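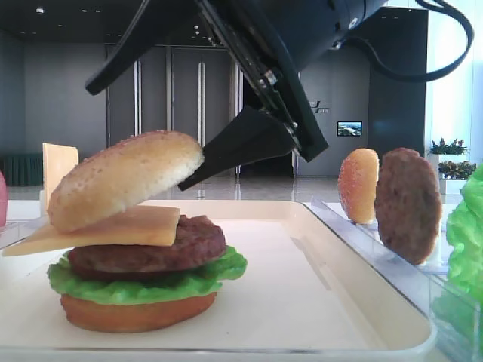 Farkier adds a food assembly kit to its gripper line

Farkier has started taking orders for a bench kit built around a toy hamburger. It is sold as an add-on for labs and training rooms that already have a small arm and a two-finger gripper. Tundora, which handles the company's sales in our region, lent us a set, and it has been on our bench since January.

The idea is simple. The arm takes the parts of a burger out of a clear holder and stacks them on a white tray. The parts are a bottom bun, lettuce, a patty, cheese and a top bun with sesame seeds. Spares are included, so there is usually another slice or patty standing nearby while a stack is being built.

Most practice kits at this level use blocks or pegs. Those are fine for a first week, but a block has flat sides and forgives a lot. The burger parts do not. The lettuce has a ruffled edge and never sits the same way twice. The cheese is a flat square, and if it goes down at an angle a corner sticks out past the bun. The top bun is rounded, and that makes it the hardest part to place well. Press on one side of it and the other side dips.

Setting up

The kit comes in one box with the food parts, the tray, the holder, a printed layout mat and a card with a download code. There is no arm or gripper in the box. Farkier says the kit works with any two-finger gripper that opens to at least 70 millimeters, and we had no trouble on that count.

Setup took us most of a morning. The mat shows where the tray and the holder should go, but the mat is thin and slides on a smooth table. We taped it down at the corners. The tray is light too, and a low approach with the fingers can push it out of place. Small pads of reusable putty under the tray fixed that. Farkier could put rubber feet on it and save everyone the trouble.

The holder is the best piece in the set. It keeps the parts upright on edge so the fingers can close on either side of them, which is much easier than picking a flat slice off a table. It is clear, though, and a depth camera may have a hard time with it. Ours did, mostly late in the day when sun came in from the window. We got better readings with the blinds down. Users who work only from fixed positions will not run into this.

The software

The download holds sample programs and a task list written by Trirnalus, a software firm that works with Farkier on its training products. The tasks come in 6 levels. The first asks only for moving a patty from the holder to the tray. The last asks for a full stack, taken apart again and returned to the holder in order.

The sample programs are short and have clear comments. They assume you already know how to calibrate your arm, and the guide spends only two paragraphs on the subject. A beginner will need help there. The guide also has some errors. On the page for level four, the drawing shows the cheese under the patty, while the text puts it on top. We followed the text. Tundora told us a corrected guide is on the way but did not give a date.

We would have liked more on failed grasps. The programs check whether the fingers have closed on something, and that is all they check. They do not notice if a bun has been gripped off center or has tipped against the cheese. Anyone who wants that kind of check will have to write it. For a college class this could be a good assignment. For a company that wants to use the kit at a trade show, it is extra work.

How it held up

We ran the stacking task on and off for several weeks, and the log stood at roughly 4000 pick-and-place moves when we stopped keeping track. The buns and patties look much as they did when we opened the box. The lettuce has a few creases. One cheese slice took on a slight bend after a bad grasp, and we now use it as a spare. The tray has scuffs along its rim that do not affect anything.

Padded fingertips would probably help. With hard fingers, the top bun tends to turn a little as it is let go. Slowing the last part of the release made a clear difference for us, and it is worth changing that setting in the sample program before trying the full stack. The value is near the top of the file.

Who it is for

The kit makes the most sense for teaching. Students can see at a glance whether a stack is good or bad, and the parts are cheap enough that a crushed one is no great loss. It is also useful for groups collecting demonstrations by hand control, where a task with an order to it is more valuable than moving the same cube back and forth. It is not a test of real food handling. Nothing in the set is wet, sticky or soft in the way that real lettuce is, and Farkier does not claim otherwise.

Ordering

Orders go through Tundora. The kit ships from the warehouse in Machala, and delivery is running at 2 weeks. Replacement parts can be bought one at a time, apart from the holder, which is sold only with the tray. Schools should ask for the classroom price, as it is not shown on the order page.

Our set goes back at the end of the month. Until then, readers who want to try it with their own gripper can book the bench on Wednesday afternoons. Bring your mounting plate and a copy of your arm's software, and allow time for calibration before the first run.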